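From my kitchen table

I have been trying to learn to bake without a recipe, and February was the month I found out how much I lean on them. My grandmother measured flour with a chipped teacup, and her rye came out the same every time. Mine comes out like a doorstop one week and a sponge the next!

So I gave in and bought a scale. It's a plain one from Prunis, the little kitchen shop next to the post office, and it has changed my mornings. I put in 700 grams of flour, a good spoon of salt, and whatever starter I managed to keep alive, and I leave the bowl by the radiator until lunch (under a plate, as I never can find the lid). Four hours is plenty in my kitchen. Yours may be colder, so poke the dough and see if it springs back slowly.

Several of you wrote in to ask about flour. I've been buying mine from the Welitska mill, which sells a dark rye I love – it smells like wet hay and honey. The big sack is too much for one person, so I split it with my sister and we argue over who got the larger half. If you only bake now and then, get the small bag and keep it in the freezer.

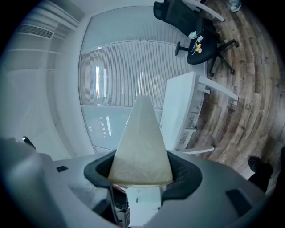 Pale and cone-shaped, with a rounded tip.

Next month I want to try a seeded loaf, probably sunflower and caraway, and I'd love to hear what you put in yours. Write to me at the usual address, and tell me how long you bake it. I still can't get my crust right.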